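It's been a bench-and-screwdriver sort of month for me, and I've been meaning to tell you about it since Thursday. A few of you wrote in after the last newsletter asking if an old office desktop is worth bothering with. Well, yes! I paid 60 quid for a tower and I've had more fun with it than with anything new (sorry, bank manager).

I started with the memory, as I always do, and I've become terribly fussy about where I put it. No more sticks sliding about in a biscuit tin. A slotted holder keeps each one upright, chips and gold contacts well away from the crumbs, and you can see at a glance which slot is still free.
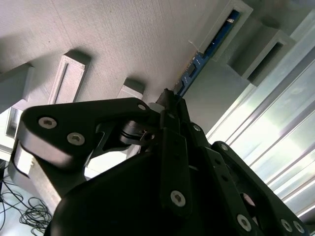 ## Inside the tower

Then the lid came off and I had a good long nosy. Fathima Mridha sent me a lovely note saying she always reads the labels before she touches a single cable, and I've pinched the habit - it saves so much muttering later on. 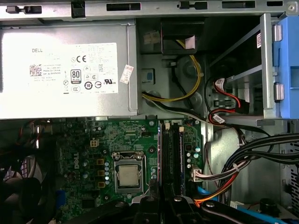
My own weakness is wanting to replace everything at once. I had a basket full of bits on the Orkmont site, 100 pounds' worth, before I made myself go and put the kettle on. A supply with an 80 PLUS Bronze badge on it is fine for what I want, so the fancy one went straight back out of the basket. So did the case lights. I kept a tube of thermal paste and a pack of Kivi cable ties, and the whole lot came to 27 pounds with postage.

Next job is the memory itself. I'd like a matching pair, so if anybody has a spare stick going, drop me a line and I'll swap you for some cake or a very decent set of screwdrivers.
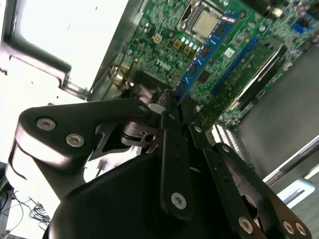 *Processor in its socket, blue memory module beside it.*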